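Longate Community Health Network
Minutes of the monthly meeting, Wednesday, August 4, 2021
Chair: Hanne Þorgeirsson

1. Walk-in testing
Great news to start! The Kragh Street clinic saw 124 people for free STI screening last month, our best month yet, and the evening hours are clearly a hit. Hanne thanked the front desk team, who stayed late on all 14 evenings. We still have 200 home test kits on the shelf and everyone wants to see them go out before fall.

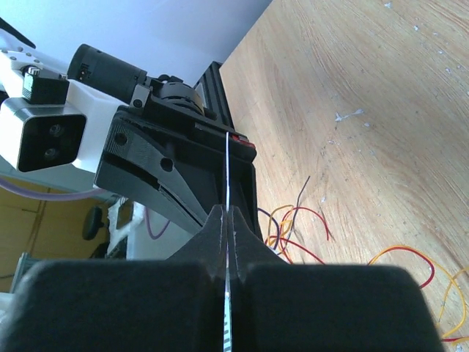 A thin white wire held between two black fingertips.

2. Outreach
The college has said we can have a table at welcome week (right by the main doors!). Agreed to print 400 pocket cards with clinic hours and the text line number. Prirent can turn them around in a week. Parkico is letting visitors use the lot behind the clinic free after 5 p.m., so that goes on the card too.

3. Partner notification
Long and really good discussion. The text message wording from March was felt to be too stiff, and a friendlier draft will come to the next meeting. Agreed that messages stay anonymous.

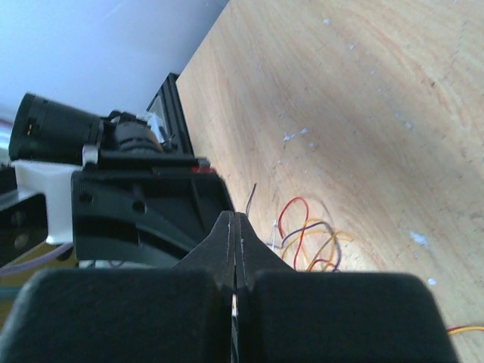 Question from the floor: How soon do people get their results?
Reply: Most come back within a week, and the clinic calls or texts when they are ready.

4. Next meeting
Same room, first Wednesday of next month. Bring card ideas!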